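## 4. Putting Groceries Away: What the Trials Do and Don't Show

Claims that general-purpose arms are ready for the kitchen usually rest on short clips of a single success. We wanted to know what happens when the same dull chore is repeated until it stops being interesting. The chore was unpacking: lift an item out of a bin, set it upright on a table, and later return it to the bin it came from. The items were ordinary groceries, mostly seasoning jars, boxes and paper packages.

We ran 400 trials at the Berkport site, using the Stuna controller with the vendor's default grasp settings. Of these, 105 ended without a person stepping in. We counted any touch, reset or spoken stop as stepping in. The vendor's own scoring forgives a reset if the item has not yet left the bin, and under that rule the number looks a good deal kinder. We see no reason to adopt it. A person who has to stand next to the machine and nudge it has not been relieved of the chore.

Failures clustered in places that the published demos tend to avoid. Folded paper packages gave way under the fingers and slid back down. Jars were picked up well enough but were often set down on an edge and tipped. When two jars of the same kind stood near each other (Figure 6), the controller sometimes changed its mind between them halfway through a reach, and the arm stalled over the gap. Adding more training runs from the Jostska set helped with the boxes and did nothing we could measure for the paper.

Speed is a separate problem. We allowed 30 seconds per item, a limit that any adult would find generous, and many of the trials we scored as clean came close to it. Raising the arm speed brought the times down and the tipping up. The Rutherford group has argued that speed will follow once grasping is solved. That may be so, but nothing in our logs points that way.

Two limits should be stated. All trials used one table and one lighting setup, so a real kitchen could well be harder. We also left out glass that was open or full of liquid, for reasons of cleanup, and this again flatters the machine.

**Figure 6.** Two jars of the same seasoning, staggered on the tabletop, with white bins to either side.
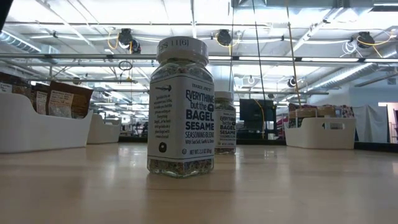
Would a faster arm have changed the overall result?

Probably very little, given that most of the failed trials were lost to poor grasps and bad placements, and the higher speed setting made placement worse.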